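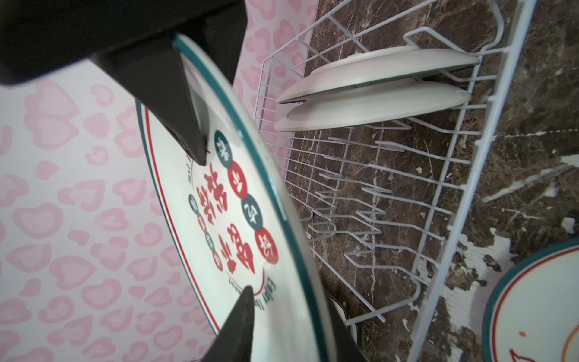 Fig. 1. White plate with a teal-green rim and a thin red line inside it.

Everyday Crockery and Where It Came From
Project report by Ohemaa Akolgo and Liam Phelan

We started this project in March because Liam's gran had a cupboard full of plates and could tell us a story for nearly every one of them, and we thought other families in Dunne must be the same. So we wrote a short questionnaire and sent it home with roughly 400 pupils, and we were really pleased to get 81 back (some with extra pages stapled on!).

The question people enjoyed most was "Which plate would you be saddest to break?" Very few picked the best china. Most chose something plain that had been on the table when they were small - one lady wrote a whole page on a chipped pie dish.

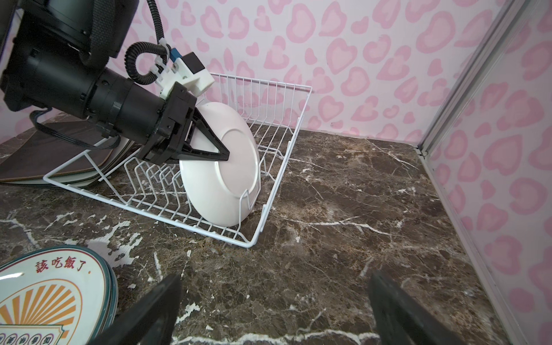 Wedding presents came up in 13 of the replies, and five families still had pieces carried over from another country, wrapped in jumpers and towels. Our teacher, Muireann Scanlon, helped us sort the answers, and we would like to thank her for her patience and for all the biscuits.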